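From: Malou Briem
To: cell-upkeep list
Subject: Re: [cell-upkeep] Plates slipping at the rack, finger pads?

Tarmo Rebane wrote:
> Malou, you run plates on the Nenville cell, right? Ours has started
> letting them rotate in the fingers on the way to the rack. I've
> raised the grip force twice and it only got worse. Do you swap the
> pads on a schedule or wait until they look bad? And did you ever
> re-teach the slots?

Hi Tarmo,

Oh, I know this one! Put the force back where it was before you do anything else. We went up and up as well, and all we got was plates that kicked sideways when the fingers opened.

What fixed it for us was boring – clean pads and a fresh zero. I wipe the finger faces with a damp cloth before the first run, let them dry, then close the gripper on nothing and reset the zero. Pads get changed every 104 hours of running. Leif thinks that's wasteful, but he isn't the one who has to come in on a Sunday.

Grip point matters too. We pinch the rim and keep the plate close to vertical by the rack, and I check it from the side and on the wrist camera:
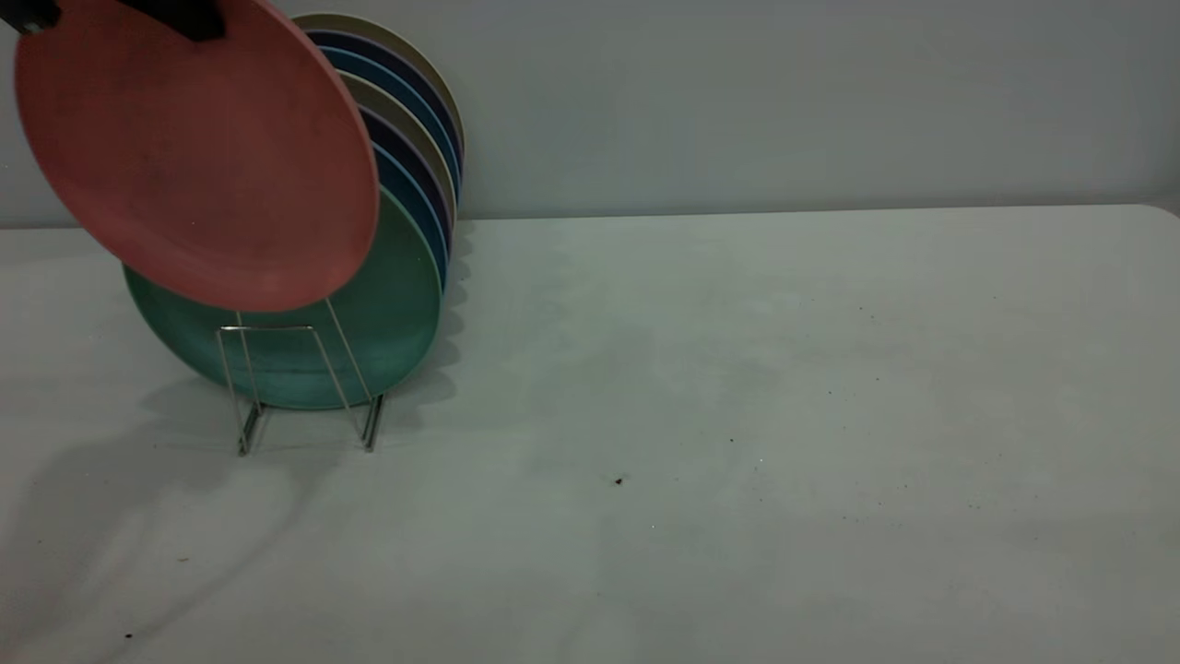
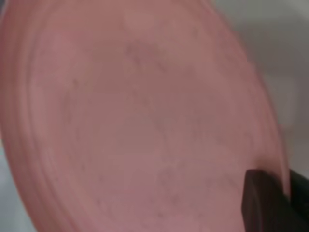

And yes, I re-taught every slot in February, after somebody leaned on the table. The rack had moved 3 mm, which doesn't sound like much until you've got neighboring plates that tight together. I jog down at 10 percent speed with a plate in the fingers, stop just short of the wires, look from both ends, then save the point. Two tries per slot, usually. Please don't copy one slot and add an offset – the wire loops on ours aren't evenly bent and I doubt yours are either.

If it still rotates after all that, check the finger screws. Catarina found one of ours a half turn loose and I'd been blaming the pads for a week.

Which pads are you on, the Clarik ones or the originals?

Malou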